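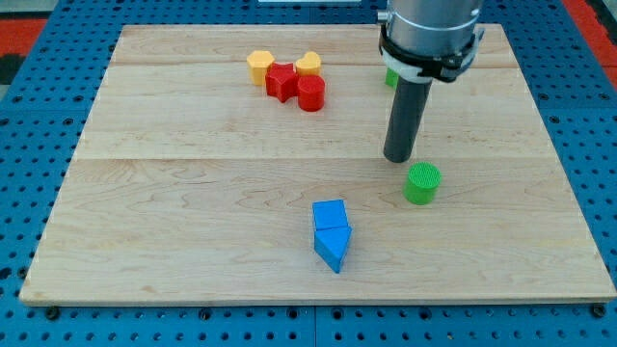 오픈데이 블록 정리 시연대. 단풍나무 판 위에 빨강·노랑, 파랑, 초록 블록

프룸홀름 공개 연구동 오픈데이 다녀왔습니다 (조금 깁니다)
글쓴이: 늦은산책

안녕하세요, 늘 눈팅만 하다가 모처럼 다녀온 곳이 있어서 글을 남겨 봅니다. 7월에 Prurkholm 연구동에서 하는 오픈데이였는데, 사실 저는 로봇을 업으로 하는 사람은 아니고 작은 목공방을 하고 있어요. 조카가 가자고 졸라서 따라나섰다가 제가 더 오래 붙어 있었습니다 ㅎㅎ 조카는 중간에 배고프다고 두 번이나 나갔다 왔고요.

제일 오래 본 건 1층 안쪽 블록 시연대였습니다. 영어로 된 짧은 지시문을 받으면 팔이 블록을 밀어서 옮기는 거였어요. 집게로 집는 줄만 알았는데 끝이 둥근 막대 하나로 살살 밀더라고요. 별 모양, 하트 모양, 육각기둥이 섞여 있으니 밀 때마다 도는 방향이 다 다른데, 그걸 보고 있으면 묘하게 손에 땀이 납니다. 설명해 주신 분은 Jade Penrose 씨였고 통역하시는 분이 옆에 계셨습니다. 처음 온 사람한테도 참 차근차근 이야기해 주셔서 감사했어요.

안내판을 보니 그 팔로 그동안 모은 연습 기록이 2150건이고, 그중에 사람이 직접 조종해서 남긴 게 956건이라고 적혀 있었습니다. 저는 대패질도 이천 번 하면 손이 알아서 가는데 기계도 비슷한가 보다 했네요.

직업병이라 그런지 저는 판에 자꾸 눈이 갔습니다. 밝은 단풍나무 세 쪽을 이어 붙였는데 앞쪽 넓은 판에 물결무늬가 은은하게 들어 있어요. 구멍 뚫린 파란 철제 테이블에 볼트로 잡아 놨고요. 테이블하고 살짝 비뚤게 놓인 게 신경 쓰여서 혼났습니다.

혹시 같은 날 가신 분 계시면 어떻게 보셨는지 궁금합니다.

댓글 1
글쓴이: 감자전두장

오 저도 갔어요! 오전 11시 회차였는데 혹시 저랑 같이 서 계셨으려나요. 저는 솔직히 블록보다 옆방 Grurnus 운반차가 더 재미있었습니다. 문턱 넘는 걸 보여 주는데 애들이 다 박수를 치더라고요. 블록 쪽은 줄이 길어서 35분 기다렸고, 막상 들어가니까 한 번 미는 데 시간이 꽤 걸려서 우리 애는 지루해했어요. 그래도 설명은 정말 친절하셨습니다. 그건 인정!

댓글 2
글쓴이: 공장밥십년

글 잘 읽었습니다. 찬물 끼얹으려는 건 아닌데 저는 이런 시연을 보면 늘 좀 아쉽습니다. 저희 라인에서 비슷한 크기 부품을 다루는데, 흡착 헤드로 집어서 놓으면 끝나는 일을 굳이 막대로 밀고 있으면 보는 사람은 "로봇이 아직 저 정도구나" 하고 돌아가거든요. 오픈데이면 일반 손님이 대부분일 텐데, Nolmont 포장 시연처럼 쓸모가 바로 보이는 걸 앞에 놓는 편이 좋지 않았을까요. 그쪽은 2층 끝이라 못 보고 가신 분도 많았을 겁니다.

댓글 3
글쓴이: 늦은산책

공장밥십년님, 현장에 계신 분 말씀이라 고개가 끄덕여집니다. 제가 2층을 못 봤어요. 조카가 배가 고파서 ㅠㅠ 다만 저 같은 문외한한테는 미는 쪽이 오히려 와닿았습니다. 집는 건 잡았나 못 잡았나만 보게 되는데, 미는 건 조금 갔다가 비뚤어지면 다시 옆으로 돌아가서 고쳐 미는 게 다 보이니까요. 목공방에서 쐐기 맞출 때 망치로 톡톡 치는 거랑 똑같아서 저는 한참 웃었습니다.

댓글 4
글쓴이: 모과나무집

저는 대학원에서 이쪽 공부를 조금 하고 있어서 한 말씀만 보탤게요. 공장밥십년님 말씀처럼 생산성으로 보면 흡착이 훨씬 낫습니다. 그런데 밀기는 바닥 마찰이나 블록 모양에 따라 결과가 조금씩 달라져서, 지시문을 듣고 중간중간 판단을 고치는 걸 시험하기에 좋아요. 사진에서 파란 블록 두 개가 앞뒤로 놓인 것 보이시죠. 하나는 정육면체에 가깝고 앞의 것은 삼각기둥인데, 저런 상황에서 "파란 삼각형을 초록 원기둥 쪽으로" 같은 말을 들으면 옆의 파란 블록을 건드리지 않고 어디서 접근할지부터 정해야 합니다. 사람한테 막대 하나 쥐여 주고 시켜도 생각보다 어렵습니다.

오후에는 Mohsin Kiani 씨가 짧은 강연을 하셨는데 성공률 이야기가 나왔어요. 짧은 지시는 대략 93퍼센트까지 나오고, 여러 단계를 묶은 지시는 그보다 한참 떨어진다고 하셨습니다. 안 되는 것까지 편하게 이야기해 주셔서 저는 그 부분이 제일 좋았습니다.

댓글 5
글쓴이: 공장밥십년

모과나무집님 설명을 들으니 연구로는 이해가 갑니다. 그래도 제 생각은 그대로예요 ㅎㅎ 그런 내용을 안내판 맨 위에 크게 써 놨어야죠. 저도 그 앞에 십 분은 서 있었는데 기록이 몇 건이라는 숫자만 봤지, 왜 미는지는 오늘 여기서 처음 알았습니다. 그리고 93퍼센트면 저희 쪽에서는 라인 세웁니다.

댓글 6
글쓴이: 감자전두장

라인 세운다는 말씀에 빵 터졌어요 ㅋㅋ 근데 저도 안내판은 아쉬웠어요. 글씨도 작고 애들 눈높이가 아니더라고요. 우리 애가 하트를 보고 "저건 왜 노란색이야? 하트는 빨간색인데" 하고 묻는데 그것도 대답을 못 해 줬네요.

댓글 7
글쓴이: 모과나무집

하하, 아이가 잘 봤네요. 모양이랑 색을 따로 알아들어야 하니까 "빨간 별", "노란 하트"처럼 섞어 두면 연습이 되지요. 참, 가을에 Maruyama 쪽에서도 공개 행사를 한다고 들었습니다. 규모는 작은데 관람객이 직접 지시문을 넣어 볼 수 있다고 하니 아이랑 가기엔 그쪽이 나을지도 모르겠어요. 신청 방법은 아직 못 찾았습니다.

댓글 8
글쓴이: 늦은산책

다들 정성스럽게 답 달아 주셔서 감사합니다. Maruyama 행사는 조카한테 벌써 말해 버렸으니 꼼짝없이 가야겠네요. 이번엔 도시락을 싸 가겠습니다. 공장밥십년님도 시간 되시면 같이 가시죠, 옆에서 투덜거려 주시면 저는 더 재미있을 것 같습니다 ㅎㅎ 신청 페이지 찾으시는 분은 여기 댓글로 꼭 좀 알려 주세요.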